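3.2 Paper and working surface

The choice of paper has received little attention in earlier studies of hand folding and ruling. Most authors only write that "a sheet" was used. In our first trials we found that this is not enough. A blank sheet gives the eye no help, and small errors of angle are noticed only at the end, when it is too late to correct them. We therefore decided to use grid paper for the whole study. The printed lines serve as a common reference for the person who folds and for the person who later judges the result.

All sheets came from one supplier, Janssen, and were taken from the same delivery in September. They were stored flat under a board for 2 days before use, so that any curl from the packing could go away. Sheets with a bent corner or a visible mark were put aside. In total 132 sheets passed this check. Each was used one time only, because a line which has been folded once will guide every later fold.

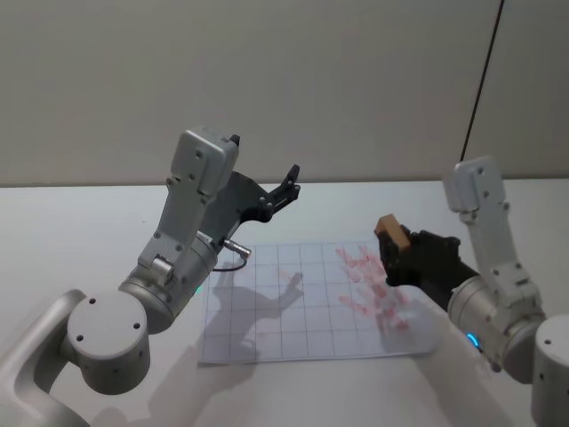 Figure 3. Sheet of grid paper lying flat on the white tabletop.

The surface under the paper also matters. During the trials we compared a dark cloth, a cork mat and a hard white top. The cloth moved together with the sheet, and the cork left small dents when the fold was pressed. The white top had neither problem, but it made the margin of the paper more difficult to see in weak light. We accepted this disadvantage and worked only in the morning, when the light in the room was most even.

The position of the sheet was fixed by a simple rule. It was placed in the middle of the working area and was not taped, as tape pulls on the fibres and can lift the printed layer when it is removed. Before each session the surface was wiped with a dry cloth. Teuber, in his notes on the Skeltavum series, advises a pause of 20 minutes after every 8 sheets, and we followed this advice. The pause was useful for the hands as well as for the eyes. On one Thursday the pause was left out by mistake, and the sheets of that session were not included in the results given in Section 4.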